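The Follport Report

A story

1. Preliminary

This report is submitted to the Office of Incidents at Cundulari in accordance with the standing rules. It concerns the spill at the Follport house on Oct 24, 2018, and the conduct of the two arms installed there. The undersigned was appointed inspector the following morning and was given the use of the upstairs room.

The house is the property of the De Smet Trust, which has leased it to Morkby for nine years. Morkby trains arms for domestic service. The Trust asks only that the floors be waxed in February and that the round table stay where it is.

2. The fault as first reported

The work on the day was the transfer of beads by spoon from one bowl to another. It is considered light work. The left arm had completed 1,516 transfers since its last service without an entry in the fault book. On the next, it raised the spoon, carried it past the receiving bowl, and held it out over the edge of the table, where there was nothing to receive it. It then turned the spoon over.

The operator pressed the stop. The stop did not take effect. The arm returned to the bowl, filled the spoon, and did the same again. It continued in this manner until the power was cut at the wall, by which time the floor was in a condition that the operator's statement calls "festive." The undersigned has asked that the word be struck.

No person was injured. One person slipped on the stairs that evening and attributed it to a bead in the sole of a shoe. The claim has been passed to the proper desk.

3. Findings as to the stop

The stop button was removed and opened. Its contact had worn through on one side, so that a firm press did nothing and a soft press worked every time. Staff who had been at the house for years pressed it softly out of habit. The operator on the day had been there 15 days and pressed it as anyone would who was alarmed.

This is a serious matter. A stop must answer to the frightened hand. The button had passed inspection in February, and the inspection was signed by the present writer, who tested it calmly, with one finger, while talking about lunch. The Office may wish to consider whether another inspector should have been sent. The question was raised by telephone and the line was poor.

4. Findings as to the arm

The cause of the first movement was harder to establish. Morkby supplied the motion records, and these were read in full over two evenings. The arm had not lost its position. Its joints were sound. It had gone, within a hair, to the place it meant to go.

The records were then laid over a plan of the room. The point at which the spoon was turned over lies beyond the rim of the table, at the height of a seated person's mouth.

Morkby at first had no comment. On the second request it disclosed that the software in the left arm had been carried over from an earlier unit, which had served at a nursing home outside Cundulari until the home closed. That unit fed residents at the midday meal. Its memory was said to have been cleared before transfer. The certificate of clearance was produced. It lists 538 routines removed and gives no figure for the routines there had been to begin with.

The undersigned asked what could have called up an old routine after so many ordinary transfers. Morkby's engineers suggested a change in the light, or a chair moved closer to the table than usual. The operator was asked about the chair and stated that a visitor from the Trust, an elderly person, had sat in it that morning to watch, had grown tired, and had been helped to the car shortly before the fault. The chair had not been put back.

5. The repeat of the work

It was agreed that the work would be repeated with a new stop fitted and tested, firmly and softly, by three people in turn. The undersigned attended. The table was laid, the chair was placed against the wall side of the room, and the arms were started without ceremony.

The left arm filled the spoon and emptied it into the receiving bowl. It did so without error for the whole of the morning. After lunch the undersigned, having been on foot since breakfast, sat down in the chair and drew it up a little to see the bowl better. The arm paused. The stop was pressed, and it took effect.

The view kept with this report shows the table and the two arms.

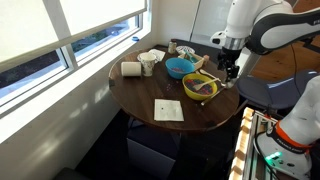

6. Recommendations

That all stops of this pattern be replaced, and that they be tested in future by a person who has been startled.

That no arm be transferred from one form of service to another on the strength of a certificate that counts only what was taken out.

That the February inspection be marked as defective, and a note to that effect be placed in the file of the inspector concerned.

That the left arm be cleared again and completely. Morkby has asked for a date. The undersigned has not yet supplied one and requests a further 15 days, during which it is proposed to visit the former nursing home and learn, if any record survives, who used to sit on that side of the table.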